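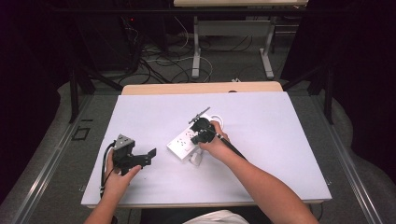

When will the Skikell footbridge open again? The crossing is due back in use before the end of April, with the handrails and the new decking going in first and the lighting to follow once the weather settles.

It has been a long wait for the people on the Caltlow side of the creek, who have been walking the long way past the showgrounds ever since the old bridge was closed after the winter floods. The detour adds a good stretch to the trip into town, which is pleasant enough on a fine morning but rather less so with two bags of shopping, a pram or a wet dog, and anyone who has tried it with all three (the queue at the bakery has heard from several) will be pleased to have the shortcut back.

Work on the new span passed its biggest hurdle this month, when the main beams were lowered into place between the old stone footings. The footings themselves have been kept. They were inspected when the water went down and found to be sound, apart from a patch of loose mortar on the northern side that has now been repointed, and keeping them has saved both money and a good deal of digging beside the river red gums.

"I'd half expected to be starting again from the creek bed," said Severin Mösli, the engineer looking after the job for Frei, the building firm that won the contract. "Whoever laid that stone knew what they were doing. We cleaned it up, we fixed the one bad corner, and we've put our beams on top of it. It's been a pleasure to work with, really, even with the mud."

The new bridge will sit a little higher above the water than the one it replaces, and it will be wide enough for 2 wheelchairs or prams to pass each other without anybody having to back up. People who used the old bridge will remember the polite little dance that went on in the middle of it, usually with somebody ending up pressed against the rail and apologising. The approach on the Caltlow side has been reshaped as well, so the steep pinch near the bus shelter has become a gentler ramp with a flat resting spot halfway along.

The decking is a ribbed hardwood, chosen after a fair bit of back and forth at the public meetings. Some neighbours had asked for steel mesh, which drains well and lasts for years, but dog owners spoke up against it fairly firmly, and so did a number of people who didn't like the thought of seeing the creek between their feet. Timber won out in the end. It will need oiling each spring, and the council has set money aside for that.

Part of the cost has been met by the neighbourhood itself. A run of cake stalls, a trivia night and a very well-attended sausage sizzle outside the hardware shop brought in $3256, and that money is going towards a bench at each end of the bridge and a drinking tap with a low bowl for dogs. Gion Imhof, who helped organise the trivia night and wrote most of the questions, said he had been touched by how many people came along from the far side of town who would hardly ever use the crossing.

"They came for the night out, I suppose, and good on them," he said. "But then they kept putting notes in the bucket on the way to the door. One fellow told me he'd proposed to his wife on the old bridge, and he wanted to know if there'd be somewhere to sit on the new one. I told him there'd be a bench at both ends, so they can take their pick."

Traders on Stustar Street are looking forward to the opening too. Wendelin Wyss has run the fruit shop there for 13 years, and he said the mornings had been noticeably quieter without the walkers who used to drop in on their way to the early train. He has kept on with his home deliveries to a few of his older customers across the creek, which he began when the bridge shut, and he plans to carry on with those whatever happens, having grown fond of the cups of tea.

School families will need to be a little patient. The footpath on Stustar Street will stay narrowed beside the works until the fencing comes down, and the crossing supervisor, Boris Živković, has asked that children on bikes and scooters hop off and walk that section — it is only a short one — so there is room for everybody. Drop-off parking by the tennis courts remains open in the meantime, and the council says it will go back to ordinary two-hour parking when the bridge is ready.

There will be some noise in the coming weeks while the deck boards are cut and fixed. Frei has said its crew will not start before 7 am and will knock off by 4 pm, and the loudest cutting is to be done in the yard and trucked over where that can be managed. Residents closest to the site have had a letter with a phone number on it for any trouble outside those hours.

A small opening morning is being planned, starting at 10 am on the Caltlow side. The primary school choir has been asked to sing and there will be tea, scones and, if Fabian Schnyder can be talked into bringing his accordion, a bit of dancing on the grass afterwards. Mr Schnyder played when the old bridge was opened, as a boy standing on a fruit crate so that the crowd could see him, and he said he was willing to have another go.

"I won't be needing the crate this time," he said, "though I wouldn't say no to a chair."

The date will be put up on the noticeboard outside the library as soon as the last of the handrails has been checked. Anyone who would like to bake for the morning, or lend a trestle table, can leave their name at the library desk.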